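Visit report: Ellier veneer and panel works

The June visit covered the slicing hall, the dryers and the pressing line. Rohani Sinaga, production engineer, led the group from 8:30 until the lunch break. The press hall was loud enough that most questions had to wait for the corridor.

Logs are debarked, sawn into flitches and soaked before slicing. Soak time depends on species and diameter, and the shift lead sets it from a chart on the vat door. The slicer was running at 40 strokes a minute. Leaves come off in sequence and stay in sequence through drying, clipping and bundling, so that adjacent leaves can be matched later. A bundle that loses its order is sold at a lower grade.

Flat slicing gives the arched pattern customers ask for in table and desk tops. Quarter slicing gives straight lines and wastes more of the log. 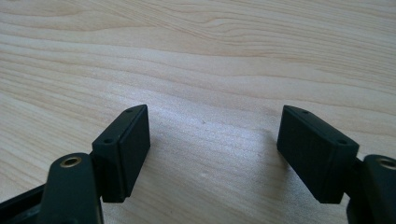 Grading is still done by eye under angled lamps. Yusri Nasution has tried two scanning systems and kept neither, as both rejected too much sound material with strong color variation. Moisture leaving the dryer is checked on every tenth bundle, with a target of 12 percent. Anything over that goes back through.

The pressing line has a Yadav hot press, bought used. Glue spread is weighed on a test piece at the start of each shift. Output the day before our visit was 2,384 panels, with 46 set aside for edge repair.

Dust extraction in the sanding room was adequate. Signs at the loading dock were poor, and two of us walked into the truck lane. Parking is behind the boiler house.

Notes: Azlan Lubis

Recent reports
Fulteo adhesives plant, mixing and storage
Kiln drying seminar, afternoon session
Sawmill open day: band saws and blade care

Contact the editor | Copyright Ellier Visit Group | Back to top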